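Cell check, kitchen sim cell, arm + table. November 14, 2018. Done by: Omid Asadi. Second look: Elaheh Mahmoudi (only sections 3 and 5, she had the Pakzad call).

Marks: OK / FIX / N/A. Comments after the dash. Anything marked FIX has to be closed before the Lilovell batch goes out, no exceptions this time.

## 1. Before loading

- Old run folder cleared - OK
- Right scene file, marble table and stone wall one - OK. There are still two with nearly the same name in the Drenthorpe share. Somebody please delete the July one
- Arm model version matches the notes - OK
- Gripper model version matches - OK, but notes had last month's line still in. Corrected by hand
- Joint limits file loaded, no override - FIX. Override was on from the reach tests. Turned off, reloaded, need to confirm it stays off after restart
- E-stop key mapped on the console - OK
- E-stop key labeled on the console - FIX, tape fell off agian

## 2. Arm, static

Arm powered in sim, no motion command.

- Home pose loads without a jump - OK
- No drift at home over 500 steps - OK
- Base mount fixed to floor frame - OK
- Joint limits read back per joint - OK after the override came off, see 1
- Self collision on - OK
- Collision shapes match the visible shells - mostly. Wrist shape is fat on the cap side. Not a stopper, logged
- Wrist joint to 90 degrees and back - OK, slow, no overshoot
- Gripper open / close, no load - OK
- Gripper open / close, 9 cycles - OK, one slow close on the first cycle. Same as last time. Didn't repeat so leaving it

## 3. Table and props

Elaheh went through this one too.

- Tabletop height matches collision slab - OK
- Slab edge collision on all sides - OK. Near corner used to let the gripper through, fixed by Groltar in the last drop, tested twice
- Chairs have collision - FIX. Backrests yes, legs no. Arm can swing right through the legs on the robot side. EM says low risk for table tasks, I say fix it anyway
- Floor friction default - OK
- Blender spawns upright, doesn't slide - OK
- Blender jar and base behave as one body or two, per task sheet - N/A, sheet doesn't say. Asked
- Blender handle has its own collision shape - OK
- Flat disc settles on marble, no jitter - OK. Small bounce at spawn, gone after 2 steps or so
- Clear-table reset leaves nothing behind - OK
- Cabinet and counter at the back, static - OK, not touched in this task

## 4. Views for the record

Both table states, views differ.

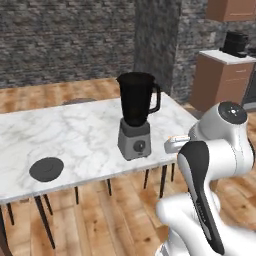 Props on, gripper by the blender. Next one is the bare top. 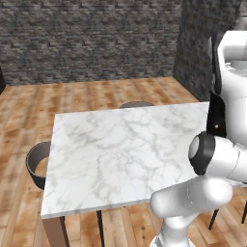 ## 5. Motion near the table

- Approach to blender from the right, slow - OK
- Stop distance at blender base - FIX. Gripper comes in closer than the sheet allows. Not touching in my runs but no margin if the blender spawns a bit over. Add clearance to the approach point, don't shrink the collision shape!! That got done once and cost us two days
- Approach with bare top, same path - OK, no contact with the slab
- Lower link clear of the near edge through the whole path - OK, tight at the end
- Wrist over the right end of the table, hold - OK
- Hold position for 500 steps - OK, no sag
- Retreat path, gripper open - OK
- Retreat path, gripper closed - OK
- Retreat path with disc in gripper - not run. Disc is on the far side from the arm, needs the longer reach, that needs the new limits signed first
- E-stop mid approach - OK, stops
- E-stop mid retreat - OK, stops, but console kept saying "moving" untill I hit refresh. Display only. Ticket
- Restart after e-stop goes to home and waits - FIX. Goes home, doesn't wait, picks up the old command. This is the bad one. Elaheh repeated it with a clean session and got the same

EM comment: agree with Omid on the restart. If this cell settings file gets copied over to the Drenthorpe hardware as is, someone is going to be leaning over a table when it starts up. Please treat as a stopper for everything, not only Lilovell.

## 6. Logging

- Joint positions written every step - OK
- Gripper state written - OK
- Contact events written - OK for slab and blender. Nothing for the chairs legs, obviously, see 3
- E-stop events written with step number - FIX, written with clock time only. Can't line it up with the joint log
- Log closes on crash - OK, killed it on purpose
- Disk space check at start - N/A, Pakzad machine handles that

## 7. Open items

1. Restart after e-stop must wait for operator. Omid, with Groltar if it's on their side. STOPPER
2. Joint limits override, confirm off after restart. Omid
3. Approach clearance at blender. Elaheh
4. Chair leg collision. Elaheh will ask, might be a quick one
5. E-stop events need step number. Omid
6. E-stop key label. Use the printed kind please, not tape
7. Wrist collision shape, cap side. Low
8. Console "moving" after stop. Low
9. Delete the July scene file. Whoever has rights on the share, I don't

Task sheet question (jar and base, one body or two) sent to Lilovell, no answer yet. Don't guess, the grasp test comes out different.

## 8. Recheck after fixes

Redo in this order, don't skip ahead:

- Section 1, all of it
- Section 2, limits and home drift only
- Section 3, chairs line
- Section 5, all of it, both table states
- Section 6, e-stop line

If the blender gets moved in the spawn file redo the approach lines even if the move is tiny. If only the label is fixed you don't need to rerun anything, just tick it.

Result today: NOT PASSED. Cell can be used for viewing and for path work with someone at the console. No unattended runs, no overnight queue. I pulled the overnight job already, if it's back in the queue tomorrow it wasn't me.

Signed OA
EM (sect. 3, 5)

Addendum, same day, late: override was back on after restart. So item 2 is real, moved up next to item 1. Looks like it's saved in the user profile and not the cell file. Clearing the profile does it but then the console layout goes too, so export the layout first. Elaheh has the export steps.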